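The Cat Has the Good Seat

By Brigitta Widmer
2 January 2020
Last updated: 2 January 2020
5 min read

I bought the round bed for the living room because I liked the color, a dusty sort of pink that I thought would look grown-up next to the gray couch. The cat had other ideas about whose decision that was.
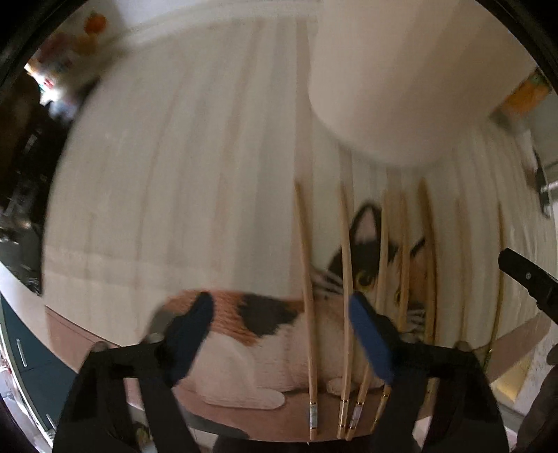 Vlček wrote to me after my last column to say that I'd gone about it backwards, that you pick the spot first and the bed second, and that a cat who sleeps in a doorway will go on sleeping in that doorway if you lay a silk pillow three feet away. Fair enough! I had spent most of July moving things three feet away.

My calico (orange, black and white, and she got the lion's share of the opinions too) had slept on a folded bath towel for two years. It was a terrible towel. It had a bleach stain and one corner had come unhemmed, and she loved it so much that I washed it at night, when she was busy yelling at moths. So when I finally went out to replace it I felt I owed her something decent, and I drove all the way to Sallarthorpe, to the big pet place behind the garden center, and spent 40 minutes pressing my hand into things.

You would not believe how many kinds there are. Caves, hammocks, donuts, one shaped like a slice of watermelon. The Ovix had sides so high that I couldn't picture her getting over them with any dignity. The Pesus was lovely and soft and cost more than my own pillow, and I carried it around the store for a while before I put it back. I came home with a plain round one for $24, and I've never regretted it, though she certainly did for the first week.

She walked around it. She sat beside it with her back turned. She slept in the shipping box from a pair of boots, which was too small for her, so that she rose over the top like bread. I tried catnip, which got her in there long enough to roll and leave. I tried putting my old sweater inside, and she pulled the sweater out onto the floor and slept on that.

What worked in the end was Vlček's advice, more or less. I stopped trying to make the corner by the bookcase happen and slid the bed over to where the towel had always been, right in the path between the couch and the kitchen, where everybody has to step over it. Then I put the terrible towel on top for a few days, folded small, and then folded smaller, and one morning I took it away and she got in as if she'd been doing it her whole life.

It's a silly place for a bed. I've caught my toe on it carrying laundry and I've spilled coffee down my own leg steering around it. But from there she can keep an eye on the hall and the food bowl both, and she gets the sun until lunch, and I can reach down from the end of the couch and scratch her ears without getting up.

A few things I'd pass along if you're shopping. Check that the whole thing can go in the washer, not only the cover, and check that it'll fit in *your* washer (mine does, with some shoving). Don't wash it before she's had a few nights in it, either. And keep the towel. Mine is in the hall closet on the bottom shelf, and about once a week I open the door and find her on it.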